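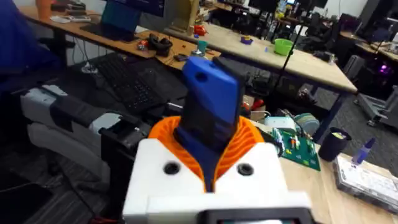 The Kivi Bus

My aunt left me her half of a bakery, and I found out on a bus, which is a pretty dumb place to find out anything. The phone reception between Stondska and Pusalberg comes and goes with the hills, so the lawyer told me the news in chunks. "Your aunt Ülle," he said, and then a hill. "Half of the bakery," he said, and then a tunnel. By the time I got the whole sentence out of him I'd missed my stop and the driver was giving me looks in the mirror.

I should say I hadn't seen Ülle Siliņa since I was 13. She was my mother's older sister and the two of them had stopped talking over a set of curtains. (I'm not kidding. Green ones. They hung in my grandmother's front room and I guess they were nice, if you like green.) So I grew up knowing her as a name on an envelope. Every June there'd be a card with a bill folded inside, and my mother would hand it to me without a word and go do the dishes very loudly.

Anyway, I got off at the end of the line and walked back, and since the bakery was on the way I figured I'd go look at my half.

It's called Kivi, and it's on the corner across from the pharmacy. I'd pictured something cute, with a striped awning maybe. It had a door that stuck and one long counter, and behind the counter was a man with flour up to his elbows who looked at me and said, "You've got her chin."

"I think I own half of this," I said. I'd meant to lead up to it.

"Which half?"

I laughed, and then I saw he was really asking. He came around the counter, wiped his hands on his pants, and showed me a line on the floor. It was brass, thin as a shoelace, and it ran from the front door all the way to the back wall, straight under the big oven. My aunt had put it in the year they got divorced. Oh yeah, they'd been married! The lawyer must have said that part in the tunnel.

"Rye on her side," he said. "Wheat on mine. The oven we share."

"For how long?"

"Nineteen years."

His name was Stutine, or that was his last name and the only one he ever offered me. He told me they hadn't crossed the line once in all that time, except for fires and birthdays. She'd slide her trays in from the left and he'd slide his in from the right. If a customer wanted one of each, they paid twice. People in Pusalberg just got used to it. Kids would stand with a foot on either side while their moms shopped.

I asked him if they'd hated each other and he took a long time to answer. He went back and turned some loaves first.

"She made my coffee every morning," he said. "Put it right there on the brass."

I don't bake. I want that on the record. I sell insurance, or I did then, and my whole plan for the afternoon had been to sign something and catch the 251 home. But it was getting dark and he said the rye starter needed feeding, and he couldn't do it because it was on her side. It was sitting on the shelf in a crock with a dish towel over it. It had been four days. He'd been standing there for four days looking at it from across a strip of metal!

"You could've just stepped over," I said.

"It's not my half."

So I fed it. He told me how, from his side, with his arms crossed, and I got it wrong, and he told me again. It smelled like beer and old apples. I got it all over the sleeves of my good coat. Once it was done we stood around not saying much, and then he asked if I'd eaten, and I hadn't, so he cut me a heel of wheat bread and held it out over the line.

The lawyer called while I was chewing. Somebody had made an offer on my share, he said, 3000 more than it was worth, and could I come in Monday and sign? It was a perfectly good line, for once. I could hear every word. I said I'd call him back.

"Who was that?" said Stutine.

"A hill," I said, and he nodded like that made sense.

I slept upstairs in her room that night. There were 12 of my school pictures on the dresser, one for every year, so my mother must have been mailing them all along, and neither of them had ever said a thing to me. I sat on the bed with my shoes on for a while. And then I noticed the curtains. Green, too long for the window, hemmed up with big crooked stitches.

I could hear him down there around four, banging trays. I went down in her slippers. I found the coffee on the third try and a cup that looked like his, and I set it on the brass, and he picked it up without turning around and said it was too weak.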